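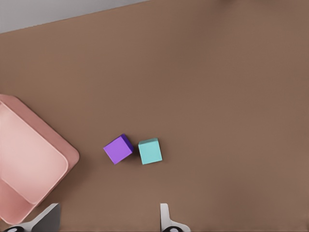
Cleder 2 – review after one month of use

Reviewed by Essam Morsy, 28 Aug 2025

I bought a licence for Cleder 2 because I needed many examples of a simple sorting task, and I have no budget for two real arms. Cleder is a simulator with a recording tool inside it. You drive the arms by hand, it saves what the cameras see and what the joints do, and at the end you have a set of examples for training your policy.

My task is cubes and trays. I made 1,261 recordings in August and kept 997 of them. The others I deleted myself, mostly for bad grasps and for moments when I stopped to think with the arm in the air. A learning system copies the thinking pause too, so please be strict with this.

Installation was easy. The first start is slow and the window stays grey for a long time, and I believed it had crashed. After this it was stable on my computer, except when I changed the camera layout during a session. Then I lost the last recording two times.

The driving is the best part. I used the Flokis hand controllers, which are sold separately, and the arms follow with very little delay. With keyboard it is possible but I do not recommend it. My keyboard examples were full of small corners in the movement, and the policy trained on them moved in the same nervous way.

There is a wide view of the table and also a close view at the gripper. I advise you to save both. In the close view you judge the distance between the fingers and the cube much better, but you often see only a corner of the tray, so for placing you need the wide one.

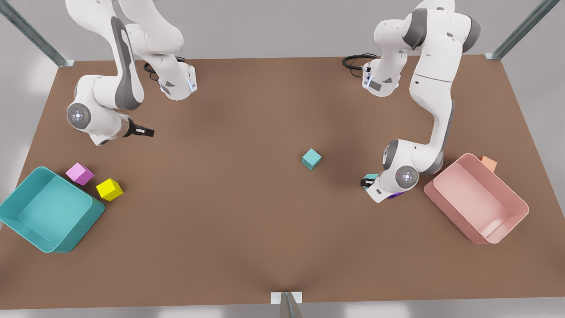
Wide view with both arms, the teal and pink trays still empty and the cubes out on the table.

The cubes and trays can be put in new positions and angles before each recording. I like this function, but the default range is too small. With my first 300 examples the policy learned more or less one place on the table. I made the range wider and started again, and the results became clearly better. The manual has only one sentence about it.

What I do not like: the export. The native format is fine if you train with Filali, which reads it directly. For anything else you must convert, and the converter names the arms from the robot's side. In the wide view the robot's left arm is on the right of the screen, so I mixed them up for one full evening before I understood. A label on the screen would help a lot.

Before Cleder I tried Grallard. It has nicer light and shadows, but playback of a recording is poor and you cannot cut the start and the end. In Cleder you can cut both with two clicks.

I would buy it again – but ask for the trial first and test your own controllers with it.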